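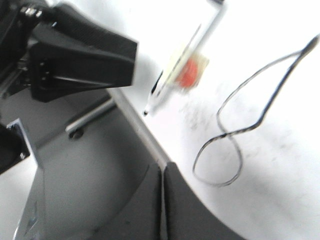
Should I delete the bad demonstrations before I train my arm to draw with a marker?

I teach a small arm to follow and draw loops on white paper, and I have 167 recordings made by hand control. In some of them my hand was shaking or I made a pause to think. I do not know if these hurt the training or if they are useful. The wrist camera is the main input. My plan was to come to 200 recordings and then train once, but my colleague says I should clean first.

Gizella Csonka

- - -

benchside_k

Delete the ones where the task was not finished, and keep the ones where you made a small mistake and then corrected it. The corrections are worth a lot. When the arm works alone it will make small errors, and if it has never seen how to come back from an error, it will go further and further away from the line.

The pauses are a different matter. If you stop for three seconds to think, the recording has many pictures in which the right action is "do nothing". The model learns this very well, and then your arm stops in the same place and does not start again. I had this with a Skalter arm in December and I lost two weeks on it before I looked at the actions in a graph. You do not have to throw away the whole recording. Cut the still part from the middle, if your format permits it, and check that there is no big jump in the joint values at the place where you cut.

What I would do with your 167:

1. Play every recording at double speed and write one word for each: good, corrected, paused, failed. It is boring but it goes faster than you think.

2. Move the failed ones to another folder. Do not erase them, later you may want them for testing a success detector.

3. Look at the wrist pictures for blur. When you move the arm fast the marker and the line get doubled, and with a short exposure or a slower hand it becomes better. A little blur is acceptable, because the arm will have it also when it runs alone.

4. Look for light on the table. A glossy surface gives a white reflection from the lamp, and it changes position when the wrist moves. If all your recordings are made with one lamp in one place, the model can use the reflection as a landmark - and on the day when somebody turns on another lamp it gets lost. Make part of the recordings with the lamp in another position. The same goes for small white specks on a gray surface. Either wipe the table every time or let it be different every time, but do not clean it only before the test.

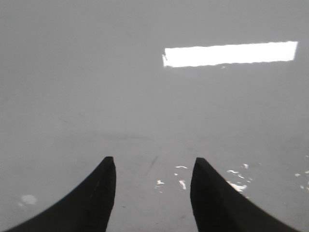 5. Train once now, before you make more recordings. Then you see where it fails, and you record the missing examples exactly there. To go to 200 only because it is a round number will not help you so much.

One more thing about the start position. Many people begin every recording from exactly the same pose, and the model knows only this one. Change it by a few centimeters each time, also the height.

- - -

Gizella Csonka

Thank you, this is very clear. I checked the first recordings and there are more pauses than I remembered, mostly just before I lower the marker. I will cut them this evening. I did not think of the lamp at all. The software is Grodura and it can cut from the middle, but one must export again after that, and the time stamps start from zero in each piece. Does somebody know if this is a problem?

- - -

plotter_ana

For the time stamps: it depends on how your training script reads the files. Ours (we use Iltlow for the loading) takes each piece as a separate episode, so zero is fine. If your script joins them by time you will get a mess. Open one exported file and see if the number of pictures and the number of actions is equal.

I don't fully agree about keeping corrections. For drawing I would keep only the ones where the correction happens above the paper. If the marker is already down and you draw a wrong piece of line, the wrong line stays visible in all the later pictures, and you teach the arm that a wrong line is a normal part of the work. For pick and place I would agree with the answer before me.

- - -

benchside_k

Good point about the marker on the paper, I was thinking more of grasping tasks. Do it like she says.

We use cookies to remember your login and to count visits. Accept all - Only necessary - Read more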